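老房子租客入住前自查清单(带我的碎碎念)

发布于 9月10日 分类:租房笔记

搬了几次家,手里攒下一份自查清单,最早是写在手机备忘录里的,乱得只有我自己看得懂。前阵子换到Villalobos公寓这边,一栋有年头的楼,我又从头到尾查了一遍,顺手把每一项后面的批注也补全了。想着十月份又是一波换租的时候,干脆整理出来放这儿,你们拿去改改就能用。

先说明一下,我不是专业验房的,电和燃气的问题我只管“发现”,不管“修”。凡是我写了“找人”的地方,请真的去找人,别自己拆面板!

用法很简单:每项后面打勾、打叉或者写“待定”。我的习惯是白天查一遍,天黑以后再查一遍,晚上能发现的毛病和白天完全不一样(比如楼道灯,白天谁会去看它亮不亮)。

一、进门和门锁

□ 大门从里面能不能不用钥匙直接打开
合格。这条我放第一位,老式锁有些要从里面用钥匙拧,半夜真有事的时候手抖得根本插不进去。看到这种锁就要求换,没商量。

□ 锁芯是否更换
已换。前面住过多少人、配过多少把钥匙,问房东也问不清楚。锁芯的钱我跟房东一人一半,发票拍照留底。

□ 门框和门扇之间的缝
待定。右上角关不严,能塞进去一张银行卡。先贴了密封条,过一阵再看门是不是还在往下沉。

□ 猫眼
不合格。拧下来一看,里面糊得像起了雾,什么都看不清。换了个新的,自己动手几分钟搞定,记得顺便买个带盖子的。

□ 防盗链螺丝
松。原来的螺丝太短,只咬住了门框外面那层装饰条,稍微一拽就晃。换了长螺丝。

二、电

□ 配电箱里每个开关对应哪个房间
标签全掉了。我一个一个试,试完用胶布写上字贴好。过程很无聊,得在屋里跑来跑去,可是真的要做,不然哪天厨房跳闸你会站在箱子前面发呆。

□ 漏电保护器的试验按钮
按下去会跳,合格。很多人从来没按过,平时也想不起来。按之前先把电脑关了,别问我怎么知道的。

□ 插座有没有发黄、发热、有焦味
卧室床头那个面板发黄,已经找电工换掉。电工说里面接线松了,再用下去不好讲。所以床背后的插座一定要挪开床看,不要怕麻烦。

□ 插座松紧
厨房有一个插头一碰就掉,一起换了。

□ 接线板
前任租客留下两个,我都扔了。线皮发硬,一弯就能看见细裂纹。自己买的是Prirer的,带独立开关,用到现在还没出过问题。接线板不要串着插,也不要塞在地毯底下,地毯底下散不了热。

□ 浴室和厨房插座是否有防溅盖
浴室有,厨房没有。水槽旁边那个我补了一个。

□ 空调是不是单独走线
是。这个看配电箱就知道,不确定就问电工。

三、燃气和厨房

□ 软管的日期和外观
不合格。软管上印的年份已经看不清了,摸上去发黏。直接报修,换了金属波纹管。橡胶软管老化、被老鼠咬,都是听过太多次的事情,不要省这笔钱。

□ 接头涂肥皂水
无气泡,合格。洗洁精兑点水,用旧牙刷抹上去,看一会儿。千万别拿打火机去试!!(我长辈那一辈真有人这么干)

□ 燃气报警器
原来没有,新装了一个Vukelero的,装的时候看清楚说明书,不同气源装的高低位置不一样。装好以后按一下自检键,声音大到隔壁都敲墙了,满意。

□ 灶具熄火保护
合格。拧开点着,吹灭,等一会儿听见“嗒”一声就是阀门自己关了。吹灭之后要开窗。

□ 抽油烟机止回阀
待定。楼下炒辣椒我这边能闻到,说明关不严。先记着。

□ 台面和桌子的稳固程度
橱柜台面没问题。桌子我是挨个晃了一遍的,木桌尤其要看腿和横撑连接的地方,手按着一个角往下压,另一个角翘起来就要垫。桌面上的木节摸一摸,有没有起刺,小朋友趴在上面写作业很容易扎手。有毛刺用细砂纸顺着木纹磨两下就行,横着磨会留一道道的印子。

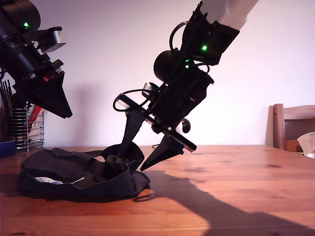
四、水和浴室

□ 总阀门在哪儿,能不能关死
在厨房水槽下面的柜子最里头,被前任租客的一堆塑料袋挡着。关得死,但是很紧,我滴了点润滑油,来回拧了几次松快多了。全家人都要知道它在哪儿,包括不做饭的那位。

□ 三角阀有无渗水
马桶后面那个摸上去是潮的。垫了张干纸巾过夜,第二天早上纸巾湿了一角,报修。纸巾这招特别好用,比盯着看靠谱。

□ 地漏
有味道。掀开看了,水封浅得可怜,几天不用就干。换了带密封芯的。出远门之前往每个地漏里倒一杯水。

□ 热水器
看铭牌上的生产日期,看排烟管有没有通到室外,看接地。这三样有一样说不清楚就先别洗澡,找售后。我这台是电热水器,售后来看过,镁棒该换了。

□ 浴室地面滑不滑
光脚踩一踩,穿拖鞋再踩一踩,打湿再踩一踩。我家是湿了以后很滑,买了防滑垫,又在马桶旁边装了扶手。家里没有老人也可以装,我自己崴脚那回全靠它。

□ 玻璃淋浴门
合页紧固,玻璃角上有钢化标志。没找到标志的贴一层防爆膜,贴内侧。

五、窗户、阳台和墙

□ 窗户限位器
儿童房没有,已加装。家里有小孩的,这条请和门锁一样当第一位来看。我还把窗边的矮柜挪走了,小孩会爬,你拦不住的。

□ 纱窗
纱窗挡虫子,不挡人,更不挡猫。有猫的换金刚网,并且拉一拉边框,确认它不是一推就掉出去的那种。

□ 阳台栏杆
两只手抓住用力摇。焊点有锈的地方拿螺丝刀轻轻戳,戳得进去就是锈透了。我家底部有一处起了锈皮,已经拍照发给物业,物业回复说排期。排期就排期吧,我先把花盆全部挪进来了。

□ 墙面
白墙最会骗人,刚刷过的白墙尤其会骗人。我的办法是晚上关了大灯,拿手电贴着墙面平着照过去,鼓包、裂缝、补过的地方全都出来了。客厅墙平整,卧室靠外墙那面有一片摸上去凉凉潮潮的,写了“待定”,等下过几场雨再看。

□ 墙上能不能挂东西
敲一敲,空的地方不要挂重物。我有个书架本来要上墙,敲完决定让它站在地上,用防倾倒的带子拴住。衣柜、五斗柜、电视也都拴,带子不贵,拴一次管很久。

□ 天花板灯具
轻轻托一下,晃就重新固定。次卧吸顶灯的卡扣断了一个,灯罩是斜着挂的,前任租客居然就这么住着。

六、书房和干活的桌子

这一部分是在家工作以后才加的,之前的版本里没有。我一天大半时间坐在桌子前面,结果查来查去唯独漏了它,挺好笑的。

□ 桌下的线
用理线槽收起来,脚够不着为止。插头不要悬空吊着,时间长了会把插座面板拽松。

□ 桌子边缘和转角
靠过道的那个角贴了软护角,大腿撞青了两回以后才贴的。

□ 显示器支架
夹具下面垫一块硬板,实木桌面也会被夹出坑,退租的时候要赔钱。螺丝每个月拧一遍,这东西真的会自己松。

□ 台灯
电线不要从抽屉缝里走。灯头离窗帘远一点。

□ 充电器和充电宝
人不在就拔。鼓包的充电宝马上停用,别扔普通垃圾桶,问一下小区有没有回收点。

□ 手边的工具
美工刀收刃,热熔胶枪有支架,剪刀尖朝里放。我喜欢做手工,桌上常年乱,给自己定的规矩是离开之前带尖带刃的东西全部进盒子。盒子是Triltotix的那种带扣的,小孩暂时还打不开,暂时。

□ 椅子
气杆有没有质检标志,五个脚有没有裂。坐垫下面的螺丝趴下去看一眼。 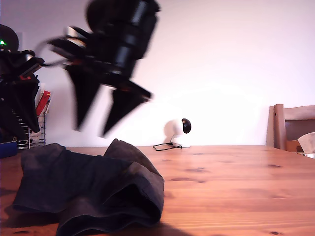

全文1494字 | 阅读约3分钟(网站自己算的,后台好像没把后来补的几节算进去,大家多留点时间)

七、消防和逃生

□ 烟雾报警器
卧室门口一个,厨房外面的过道一个。不要正对着灶台装,不然煎个鱼它就叫,叫两次你就会把电池抠掉,然后再也不装回去。我上一个家就是这么没有报警器的。

□ 灭火器
压力表指针在绿区,瓶身看日期。放在出门方向顺手的地方,别放在灶台旁边,真着火了你不会想伸手过去拿。

□ 灭火毯
挂在厨房门后,带子朝下,一拉就开。拆开练一次,练完叠回去,叠的方法包装上有图。

□ 楼道
不合格!我们这层堆了婴儿车、旧纸箱,还有一台不知道哪家的洗衣机。跟物业反映了,纸箱当天就没了,洗衣机还在。电动车进楼道充电的,看到一次说一次,我不怕得罪人。

□ 安全出口的门
走一遍,从自己家走到楼下室外,不坐电梯。中间那道门推得开,闭门器坏了,关不回去,已报修。

□ 家里约好的集合地点
小区门口的快递柜旁边。跟小孩讲的时候别讲得太吓人,我们是当成游戏走的,走完去买了冰棍。

八、要留底的东西

入住当天把水电燃气表的读数拍下来,家具家电每样拍一张,有磕碰的拍近一点。照片发给房东,让他回个“收到”。打叉的项目单独列一张,写上谁修、什么时候修,双方都存一份。口头说的“过两天弄”,我基本当没听见。

我自己这次还没销掉的待定项:大门右上角的缝、油烟机止回阀、卧室靠外墙那片潮。报修了还没弄完的是阳台栏杆、楼道的洗衣机和闭门器。弄好一项我就回来改一项。

几条留言里问过的,一起回了:

问租期很短还要不要查的:要,至少查第一、二、三和第七部分,一个晚上够了。

问房东不肯换软管怎么办的:先打燃气公司的客服电话预约入户安检,安检员开的整改单比你说十句都管用。

问能不能打印的:可以,随便打。方框后面我故意留了空,字大的人自己调一下行距。

阳台那条如果你家是外飘的老式铁窗,连接墙体的几个螺栓也要看,这条我下次加进正文。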